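Notes for week 5: What counts as an edge

Last updated 7/7/19

Drawing I has a reputation as the course where you learn to draw lines. We spend this week getting rid of them. Look at your own hand against the desk. There is no black outline running round your thumb, however faithfully you have been putting one there since kindergarten. There is skin, there is desk, and one is lighter than the other. Your eye does the rest and sends you the bill.

Pálfi's chapter calls these "lost and found" edges. A found edge is where two tones differ a lot. A lost edge is where they almost match, and the student panics and reaches for the pen. Please leave the pen alone.
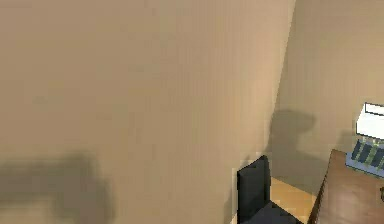

Painters talk about hard and soft edges as if they were moral qualities. They are only a matter of how quickly one tone turns into the next. Two walls of nearly the same beige will still read as two walls if one is a bit pinker and the other a bit cooler and paler, while a shadow with blurred borders, lying across the nearer one, can be quite dark and still have no outline you could trace. Try tracing it anyway. Muchen Luo did, last October, and produced a very handsome potato.

For Thursday: one drawing, 15 minutes, side of the charcoal only. Read Pálfi up to the part where he gets angry about Skekgate. Boyang Zeng has the spare erasers and would like some of them back.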